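Gondik

Gondik is a small arbiter that sits between a two-arm policy and the motor drivers. It reads both joint streams, predicts where the grippers are about to be, and slows one arm down before they meet. It was written at Illberg after the second broken finger, and renamed after the third.

Status: works for us. The API has changed 5 times and will change again.

What it does

Runs at 44 Hz on the CPU. It will claim to run faster if you edit the config, and it will be lying.

Takes joint positions and gripper commands, returns the same commands, sometimes smaller.

Models each finger as a capsule. Cloth is not modelled at all — cloth has refused every offer we made it.

What it doesn't do

Plan. If your policy wants something foolish, Gondik will let it have it, slowly.

Install

Clone the repo, run make, read the error, install the thing it names, run make again. The Birhane branch needs 8 GB of memory and a forgiving nature.

Configuration

min_gap is the smallest distance allowed between fingers. Set it too high and the arms hover on either side of the work like guests at a buffet.

allow_cross lets the grippers cross when both report a grasp. It is off by default. Turn it on for anything made of fabric, or the second arm will wait for a clear path until you go home.
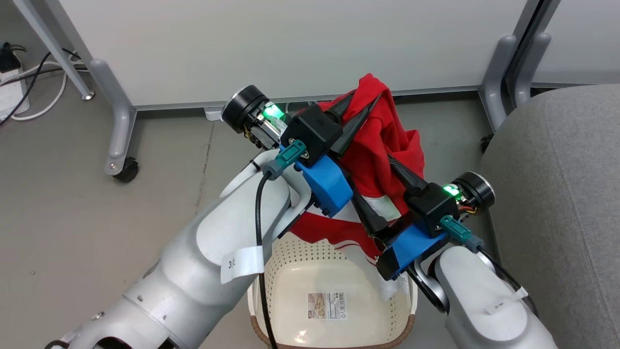
hold_timeout is in milliseconds and defaults to 3000. After that the arbiter gives priority to the left arm, a choice made by coin toss and defended ever since.

Known issues

Logs from Kustdale machines have left and right swapped. Use the flip flag. Do not use it twice.

Licence

MIT. Fingers are not covered.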